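Pliter Component Holder Panel

Product group: Bench and assembly accessories
Series: Kallala
Available from: Tveit supply counter and online catalog

The Pliter Component Holder Panel keeps small computer parts upright, separated and within reach during assembly, inspection and training work. It is intended for school laboratories, repair departments and assembly rooms in which processors and other delicate parts must be set down between steps without resting directly on the bench.

The panel has a flat gray face with a matte finish that limits glare under bench lighting. The holders are raised from the surface and set in a row near the top edge. Narrow slot holders accept thin parts placed on edge. The square processor holder supports the part at its corners and leaves the metal top uncovered, so that markings may be read while the processor remains in place. 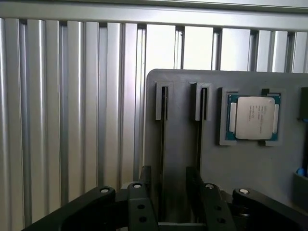 Holder panel in front of aluminum slats, with two slot holders at left and a processor seated in the square holder.

Long vertical grooves run down the face of the panel beneath the slot holders. They should be kept free of dust and adhesive residue. A soft dry brush is sufficient for routine cleaning. Solvents and abrasive pads must not be used on the panel or on the holders.

Placement
The panel should stand on a level surface, clear of the bench edge. Where it is placed near a window or a slatted partition, users are advised to check for direct light on the processor holder before beginning close inspection work.

Handling
Processors are to be lifted by the edges only. The contacts must not be touched. Customary precautions against static discharge apply at all times.

Ordering information
Supplied with: 2 slot holders, 1 processor holder
Pack quantity: 1 panel
Institutional orders: up to 20 panels per delivery
Orders of 100 panels or more: by written quotation
Replacement holders: sold separately under the Asis parts list

Processors and other computer components are not included. Orders placed by schools and public institutions should state the delivery address and the name of the receiving department. Panels may be returned unused in their original packaging.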